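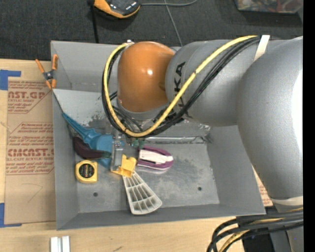 Fares Bataineh
Field equipment coordinator, Clavach Peat Bog Project

Home | Guides | Sites | Loan Gear | Contact
Print this page | E-mail this page

4. Setting up the water level logger

Do this before you leave the track. No signal past the gate.

1. Check the battery light. Green = fine. Amber = swap now.
2. Turn the logger on, hold the button until it beeps twice.
3. Type in your dipwell number. Skarnham wells start with S, Polák wells with P. Don't mix these up, we lost all of November that way.
4. Set the interval to 50 minutes. Memory holds 3,000 readings.
5. Lower it on the cord, slowly. Stop 4 inches off the bottom.
6. Cap on, hand tight. No tools.

Note: new wells need to settle overnight. Early readings will look to high, leave them in.

CAUTION: Stay on the boards. The moss by the old drains won't hold you. Two people minimum, always.

CAUTION: Don't pull the logger up by the sensor wire. Cord only. Replacement is $200 and comes out of the planting money.

7. Write down the time and the depth by hand. Yes, every visit.
8. Sheets go to Ehsan Gondal at the Lokton office, same day if you can. Photo of the sheet is ok if its readable.

Downloading the data: see section 5.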